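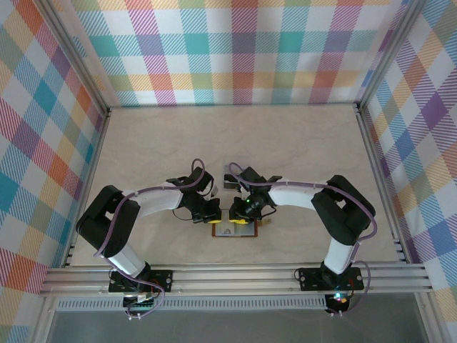 Abb. 3: Großes Karomuster mit schräg schraffierten Streifen auf weißem Grund, an drei Wänden angebracht.

3.2 Wirkung großer Karos auf die Schätzung der Raumtiefe

Dass gemusterte Wände einen Raum kleiner erscheinen lassen, wird in der Einrichtungsliteratur oft behauptet, aber selten geprüft. Wir haben deshalb 169 Personen in den Musterzimmern des Hauses Aasen befragt. Jede Person betrat nacheinander zwei Zimmer von gleichem Grundriss. Das eine war mit der einfarbigen Tapete Florine ausgestattet, das andere mit einem mehrfarbigen Karo der Serie Tarkatar. Die Reihenfolge wurde ausgelost.

Für ein Muster mit vielen Farben, wie in Abb. 3 mit Türkis, Orange, Rot, Violett und Gelb, erwarteten wir zunächst eine Unterschätzung der Tiefe. Diese Erwartung hat sich nur zum Teil bestätigt. 48 Personen schätzten das karierte Zimmer als kürzer ein, die übrigen gaben keinen Unterschied an oder hielten es sogar für länger. Eine mögliche Erklärung liegt in den Linien des Karos, die an den Seitenwänden als Hinweis auf die Perspektive dienen können. Chang hat in ihrer Vorstudie in Grernen einen ähnlichen Effekt vermutet, jedoch nur 20 Personen befragt.

Zu beachten ist ferner der Anschluss des Musters in den Ecken. Wird der Rapport dort unterbrochen, so verliert die Wand für den Betrachter ihren Zusammenhang, und die Schätzungen streuen stärker. In unseren Zimmern wurde der Rapport deshalb über beide Ecken durchgeführt. Den Einfluss der Beleuchtung behandeln wir getrennt in Abschnitt 3.3.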